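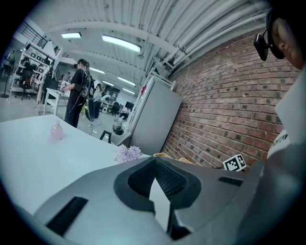
October, Sunday, started at the bench after lunch. Grey casein paint again, for the shutters at Starkari. The old mixes all dried too blue, so this is another go at a neutral matte grey with Korel black and chalk. The colour I want in the end is close to the grey plastic in the photo, including the way it goes darker where it curves away at the bottom. A dead flat paint on a rounded moulding should do the same. The ones with any sheen don't, they catch a light line along the edge and look like gloss gone off.

Base as before:

- 540 g low-fat quark, drained overnight in muslin
- lime putty (the Doletti tub, lid was loose, skimmed the crust off)
- 600 ml water, added in stages
- chalk, sieved
- Korel black, soaked first

Lime into the quark by hand with a spatula, left 10 minutes, stirred again. It went from crumbly to the usual glassy jelly. Still a few white bits, pushed it all through the fine sieve. Last time I skipped the sieve and had specks all over the test boards, which I then blamed on the chalk.

**Batch 10.** Black soaked in plain water. It floats and clumps whatever I do. Mixed well enough in the end but left streaks under the brush, darker at the laps. Dry colour is good. Dry rub test with a white rag: grey on the rag, more than I'd like. Chalk probably too high for the amount of casein.

**Batch 13.** Same base, black wetted with a spoonful of spirit before the water went in. Much better, sank straight away and made a smooth paste. Less chalk. Went on like thin yoghurt, no streaks. Very slight mark on the rag. Colour a touch darker than batch 10 and I think still a little cold, but beside the off-white window boards it reads as plain grey.

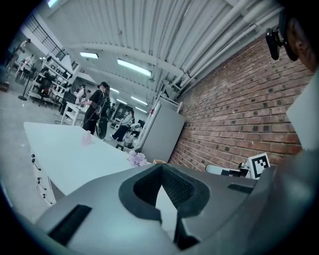

*Grey and black side by side: matte grey with soft edges, black round the opening.*

The black is the next thing to settle. Ilze Mägi wants the hinges and stays done in black and she would prefer it in the same paint, so that the whole lot ages together. I don't think casein will hold on iron. I tried it on a scrap strap hinge and it flaked off when I flexed the leaf. Linseed oil black for the ironwork then, and the casein kept to the timber. She has agreed to look at a sample before saying no.

Boards are offcuts from Ozoliņš, planed pine, one knotty and the rest fairly clean. Nothing under the paint except a wipe with a damp cloth. The knots are already showing yellow through the first coat of both batches. Shellac on knots is the usual answer but casein doesn't like sitting on shellac, it crawls. Will try a scuffed shellac spot on the knotty board and see if the second coat grips.

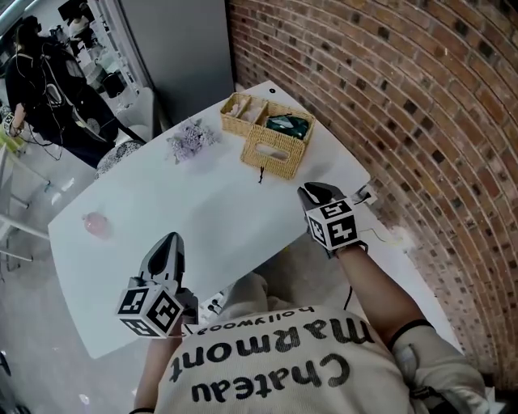

Drying: first coat touch dry in under an hour near the window, slower at the back wall. The board I left flat dried paler than the ones stood on edge, and I can't explain that except by the chalk settling. Worth repeating with both positions from the same pot, stirred between boards. If it is settling then the shutters have to be painted upright, or at least all painted the same way, otherwise each pair will look mismatched.

Brushes: the wide flat bristle one leaves ridges with batch 10 and none with batch 13. The round one is better for the louvres. Lime is hard on the bristles, so rinse in cold water, then a drop of vinegar in the second rinse. Gloves for the putty. I didn't bother for the sieving and my knuckles are sore.

Smell is mild today. The jar kept from the last session has gone off badly and went out to the compost. No more keeping leftovers past the next day, even with the lid on - mix what the job needs and throw the rest. 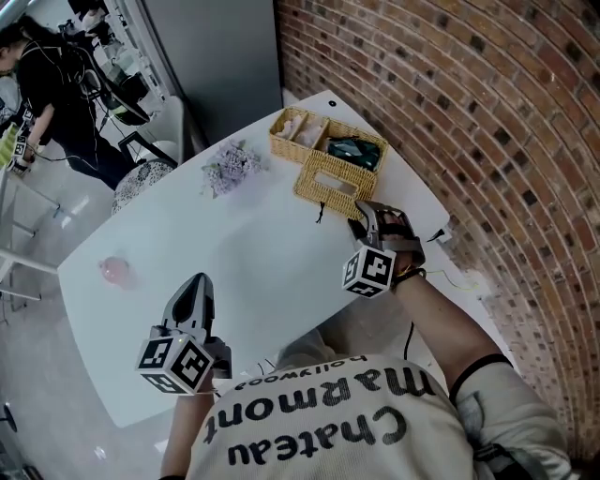

Maarja Siliņa asked whether a little linseed oil beaten into the mix would help it stand up to rain. It would, but it also yellows, and with a grey this neutral the shift will show. Still, the shutters face the weather and a plain casein is really an indoor paint. Plan: split the next lot of batch 13 in two, add oil to one half only, paint a board with each and hang them on the outside wall under the gutter that drips.

To do:

- order more Korel black, the tin is nearly down to dust
- ask Ozoliņš for another bundle of offcuts, less knotty if there is a choice
- label the backs of the boards in pencil *before* painting
- oil black sample on the scrap hinge for Ilze
- second coat on everything tomorrow morning, same brush for each

Cleaned down at 6. Muslin is soaking in the sink, please leave it.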